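**Lockers at Ilbridge: keys, vents and the October changeover**

The metal lockers on the Ilbridge site are now in general use. The notes below cover allocation, keys, ventilation and cleaning, and replace the sheet that was pinned up beside the old hooks. Staff at Ileck will move to the same arrangement once the floor there has been leveled.

## Allocation

The order was for 77 compartments at Ilbridge, supplied through Olszewski. Door sizes vary. Tall compartments are intended for coats, coveralls and footwear. The smaller upper compartments suit bags, helmets and paperwork. Requests for a tall compartment are handled in the order received, and a swap between two users is allowed if both sign the locker register.

One compartment per person is the rule. Shared equipment does not go in personal lockers, even overnight, and should be returned to the store before the end of the shift.

## Keys

Each allocated locker is issued with a key on signature. The spare is held in the key cabinet at the front office and is recorded against the same locker number. When a locker is given up, the key is left in the lock with the door closed. A key in the lock therefore marks a compartment as available, and anyone who leaves a key there by mistake should expect to find the locker reassigned at the next check.

Small fobs may be attached. Heavy key rings should be avoided: the weight hangs from the cylinder whenever the key is inserted, and repeated swinging wears the cam and scratches the paint below the handle. Two cylinders at Lundum were replaced for this reason last winter.

A lost key should be reported the same day. The cylinder is then changed, and the old spare is withdrawn from the cabinet. Please do not have copies cut privately, as an unregistered copy means the whole cylinder has to be replaced.

The handles sit directly above the locks on the light gray doors. To open, turn the key fully, then pull on the handle. The key should not be used as a pull, as it bends easily at the shoulder. 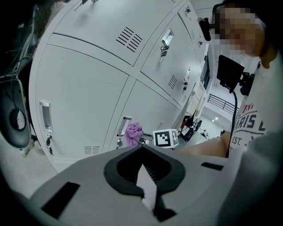
## Ventilation

The slots in the doors are the only route for air into a compartment, and they work by slow exchange between the inside and the room. Anything pressed against them – a folded jacket, a plastic bag, a notice taped on the outside – reduces the flow and keeps moisture in. Leave a hand's width clear behind each set of slots.

Wet clothing should go to the drying room first. Relative humidity in a closed locker containing one wet jacket stayed high through an entire night shift when it was logged at Lundum, and light rust had formed on the hanger rail within a month. The same jacket, dried for two hours beforehand, produced no measurable rise.

Labels and magnets can be placed on the flat part of the door, clear of the slots and the lock. Adhesive tape lifts the paint when removed and should not be used.

## Cleaning and inspection

Door faces are wiped down every 4 weeks with a damp cloth and neutral detergent. Abrasive pads leave a visible haze on the coating. Handles may be cleaned with the same detergent and then dried. Cloths belong in the laundry bin after use, including those used for a quick wipe between scheduled cleans.

Compartment interiors are the responsibility of the user. A brush is kept next to the sink for grit and dried mud, which otherwise collects at the bottom of the door and stops it from closing squarely. If a door catches, check the threshold first. If it still catches, report it so that the hinge can be adjusted – forcing the door will distort the frame and affect the one beside it.

Locks are lubricated once a year with dry graphite. Oil is not suitable, as it holds dust in the pins.

## Clearing the old storage

The hooks and open shelving will be taken down at the end of October. Items still on them will be bagged, tagged with the shelf position and moved to the store at Ileck. The part number for replacement cylinders is 1140, and orders go through the Ilbridge office on extension 217.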